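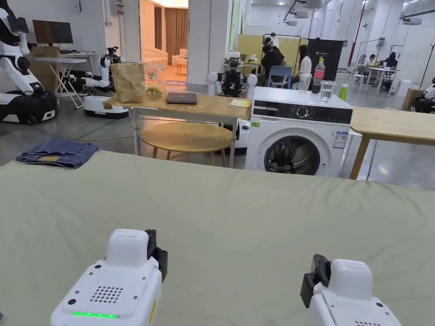

Hi! I'm Jocelyn, and this is the README for the laundry folding set our student club at Clarkonton has been putting together since September. I'm the one who said "sure, I'll write it up," so blame me for the rambling. Ashwin Pillai and Saeed Arabzadeh did most of the recording, Nighat Jafri wrote the sync script, and Fermín Yáñez is our advisor and the reason anything has a sensible file name.

We call the set **Dernis**. It's for our entry in the Jondbridge student challenge (household track, clothes and linens), but please use it for whatever you like.

## What you get

- 628 episodes of handling clothes and soft fabric: picking up, spreading out, folding, stacking
- head view and gripper view for each episode, plus gripper opening
- a one-line task note per episode, typed by whoever was driving
- `splits/`, with 400 episodes for training and the rest held out

We were aiming for 1,000. Then midterms happened, and then it was December.

## How we record

Everything gets done on a soft work surface, and we like starting with the garment already a bit of a mess (a neat stack of shirts teaches you very little!). One person drives, one person resets the cloth and calls out the task. We swap after 8 episodes, which was Saeed's rule and a good one, because your folds get really lazy after that.
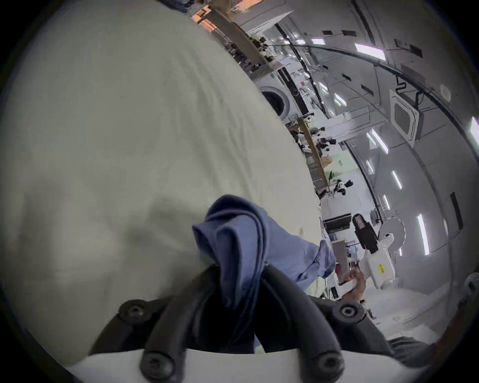 Grabbing cloth is the part I could talk about all day. If you close too early you get one layer and the rest slides off, and if you go in too deep you take the sheet underneath along with you. Ashwin pinches low and lets the loose part hang, I tend to go for a corner, and you can totally tell our episodes apart once you've watched a few. I left both styles in. The `driver` column tells you who's who, in case you want to train on only one of us (pick Ashwin).

## Stuff to watch out for

- Denim is its own thing. Jeans are stiff at the waistband and the folds pop back open, so episodes with jeans run longer.
- The background is busy. Other teams work in the same space, people walk through, things get moved between sessions. Crop if that bothers your model. Ours did better without cropping, but we only tried it once.
- The gripper view is very wide, so straight edges bend a lot. Use the files in `calib/` before you measure anything!
- Failed folds are in there and marked `ok = 0`. A few from the first Sunday session are marked wrong and I'm still going through them.
- Gripper opening is missing for a handful of early episodes. Nighat's loader skips those by default; pass `--keep-partial` if you want them anyway.

## Getting started

```
pip install -r requirements.txt
python load.py --split train --view both
```

If the loader complains about timestamps, run `sync_fix.py` first and try again. It's slow, go get a snack.

## Credits and questions

Thanks to the Nilsuwan team for lending us their folding checklist, which we changed a lot and then mostly changed back. Open an issue if something's broken. Saeed checks them more often than I do, but I'm the one who'll write you a long answer.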